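Saturday, March 17, 2018 – cloth pickup, hand-held gripper demos

Second try at the plaid shirt vs flat fabric question. Remedios wants to know if the head view alone is enough for finding a grasp point on crumpled stuff. I say no but need numbers. Plan: 500 demos head view only, then the same set with the gripper view added. Same operator for both, otherwise we learn nothing.

Start pose: shirt left side of the green table, jaws low at the near edge.

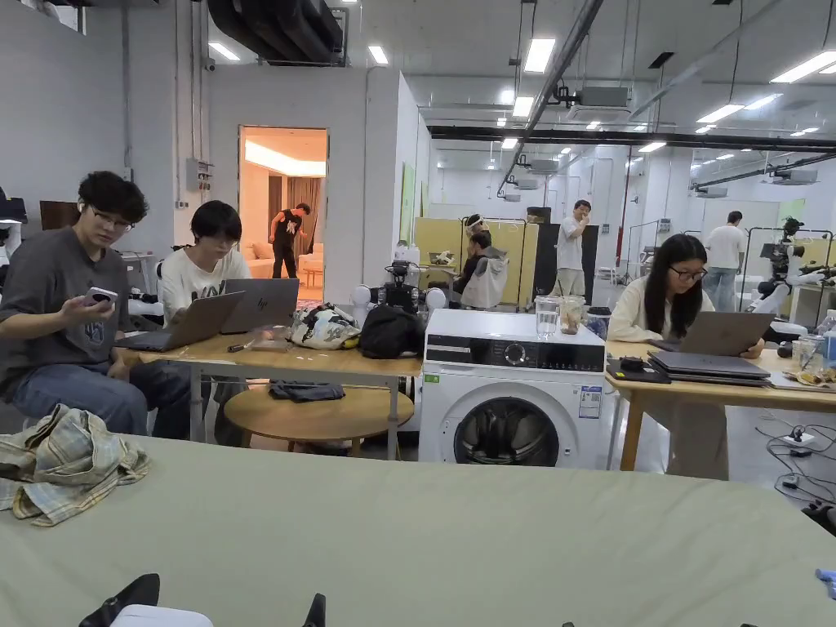
Page last changed by rozolins, 2 edits

Head view loses the fingertips on the way down. Knew that. Worse with dark cloth, fingers are black too.

Labeling rule, so we stop arguing – grasp counts only if the cloth clears the table and stays up for 2 seconds. Corner slips = fail. Rimantas had been marking them as partial, those need redoing before anything goes into training.

Gripper view next. Fingers stay in sight the whole time, cloth shows through the gap. Light blue piece on the right, striped heap on the left.
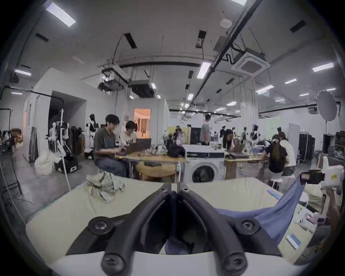
Filed under: Cloth handling / Data

Wide lens bends the table edge a lot. Try training on raw frames first, undistort later if Tan asks for it.

Total now over 800 with the Prurkholm set. Dont mix them yet, diferent finger pads.

To do: relabel partials, split by fabric, send Remedios the fail list.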